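Droltley Film Club — minutes, 06/08/2022

I took notes again, so blame me for gaps. We're showing Valente's new short, Nidus, at the Cidside in December — yay! The hall seats up to 200 and we've sold 19 tickets already.

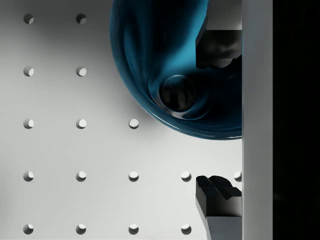
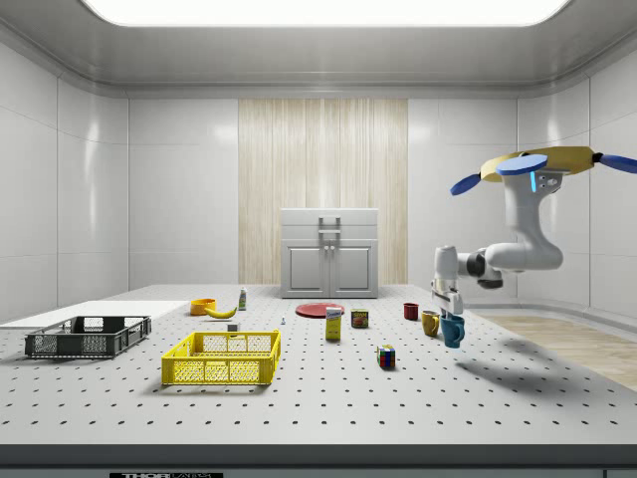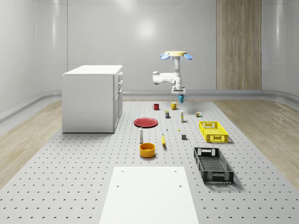 Computer-rendered, all three.

Poster money: $22 agreed. I'm emailing Valente about the Q&A.

22 shares

Sign up for our newsletter

Back to top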